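3.2 Packing station and work surface

Packing was carried out at a light wooden table covered with a single sheet of white paper, taped down at its left and right edges. The open carton stood at the left, flaps up, and items were presented one at a time to its right. Item order followed the list compiled by Kuroda for the Putorby trials.
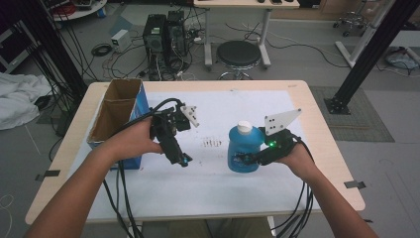
Figure 3. Table layout with carton and bottle.

Rounded containers were treated as a separate class. Their curved walls offer little flat contact, and a bottle set down off-centre tends to lean against the carton wall and waste corner space. Of the 3,000 placements logged, 854 involved a bottle or jar. The paper was kept between items, so stains accumulated over the colour-neutral ground; Acuña scored these separately, and they are excluded from the fill measurements in Section 4.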